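The **Grestdale Household Manipulation Project** is a student robotics project based in Grestdale. Its members use hand-held grippers to record ordinary household tasks and train robot arms on the recordings. The project began as a term assignment in an introductory robotics course and became a standing club the following February. It is best known for its bathroom task set, called Wenimix, and for its yearly matches against the student team from Lillano.

## History

The project was started by Elisa Mazza and Shafiq Karunaratne, who were then lab partners. Their assignment was to have a robot arm open a drawer. The pair wrote a motion script that worked on one drawer and failed on the next, and their report proposed collecting human examples instead. Their instructor, Dilani Jayasinghe, let them continue the work for credit and later became faculty adviser to the club.

The first grippers were printed in the course workshop and broke often at the finger joint. Rafsan Sivakumar redesigned the joint during his second year, and later versions all follow his drawing. Daiane Queiroz joined as data lead and wrote the naming rules for recordings, which the club still uses with small changes.

Early sessions were held in a classroom with a borrowed dresser. The club later moved to the Sheikh Building, a former storage hall with a concrete floor, where furniture can be left standing between sessions.

## Equipment and method

Members work with hand-held grippers that have a camera mounted on the tool. Some grippers also carry a cube printed with black-and-white fiducial markers, used to work out the position of the tool in the room. Marker boards serve as fixed reference points. A member may also wear a camera on the head, which gives a wider view of the same task.

A session starts with calibration. Each member then takes a task card, performs the task at normal speed, and returns the objects to their starting places. Recordings in which an object is dropped are kept but filed separately — a rule introduced by Queiroz after early training runs on successful attempts alone gave poor results.
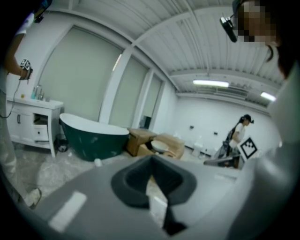 *Club members with recording equipment in the bathroom area. The vanity, with one drawer open, and the bathtub are at left.*

The bathroom area has a vanity, a bathtub and a toilet. None of the fixtures are plumbed. Furniture is moved between sessions so that the recordings do not all share one layout, and items from other task sets are sometimes stored nearby.

## Wenimix task set

Wenimix is the club's main collection. It contains 3795 recordings of 11 tasks, among them opening and closing a drawer, moving a bottle along a countertop, turning a faucet handle and lifting a toilet lid. The name comes from a misspelled folder on the club's first shared drive.

Recordings are checked by a second member before they are added. The checker looks for lost marker tracking, missing frames and wrong task labels. The current release is dated May 6, 2024. It dropped a towel-folding task whose recordings had been labeled in two different ways.

## Competition

The club meets the Lillano team once a year. Each side trains an arm on its own recordings and runs it on furniture supplied by the host. A match lasts 90 minutes, and points are given for completed tasks, with deductions for knocked-over objects.

Lillano won the first two matches. Grestdale won the third with 121 points after Sivakumar changed the finger pads to a softer rubber. The drawer task has been part of every match.

## Membership

Membership is open to students who have passed the introductory course. New members spend their first sessions checking recordings before they handle a gripper. Karunaratne ran this training until he graduated, and Mazza returns as a match judge when Grestdale is host.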